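# Hand-held grippers for recording cloth folding: which finger pads?

**halas_bench**

Hello all. I am building a pair of hand-held grippers in the shared workshop, to record folding motions and later play them on two small arms. The jaws are printed and the trigger is a bicycle brake lever cut short. Hard objects are fine. Cloth is my problem: a thin tea towel slides out when I pull sideways.

I tried silicone tape (good for 12 folds, then it peels) and bare plastic (bad from the first minute). The return spring is from Brilteck, the softer one. Should I change the pads or the spring?

**vovik46**

Pads first. A stronger spring only makes your thumb sore after 200 repeats. I glued on strips of bicycle inner tube, rough side out, and they are still there since July. Colour is ugly grey but who cares.

**Carmela Dal Bello**

I don't agree with vovik46 about the spring. With a soft spring the jaws open late, so the cloth gets dragged when you let go, and your recording has this drag inside it. I would change both. Also please tie the cables along the forearm, otherwise they pull at the wrist and you fight them in every fold.

**halas_bench**

Thank you both. I cut inner tube strips this evening and left the spring as it was, to change only one thing at once. White cloth on the white board, basket to the side. 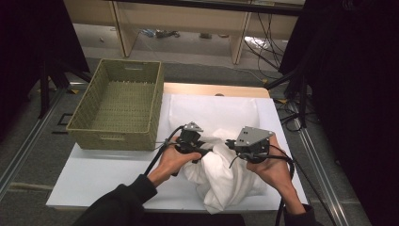

**skistano**

How long should the rubber strip be compared with the jaw?

**vovik46**

Let it stick out past the tip by a millimetre or two. Then the rubber touches the table before the plastic does, and you can scoop under one layer of fabric.

**Carmela Dal Bello**

A millimetre, yes. Two is too much in my opinion, the end curls back and you pick up two layers together. I threw away a whole evening of recordings for this.

**vovik46**

Depends on the tube. Mine is from a mountain bike and it's thick, it doesn't curl.

**halas_bench**

Mine is from a road bike, so I will trim to one. The next spring in the Brilteck catalogue is rated 300 grams more and I will order a pair of those also. Carmela, do you tie the cable above the elbow too, or only on the forearm?

**Carmela Dal Bello**

Only forearm, two Velcro straps, with a small loop left free at the wrist.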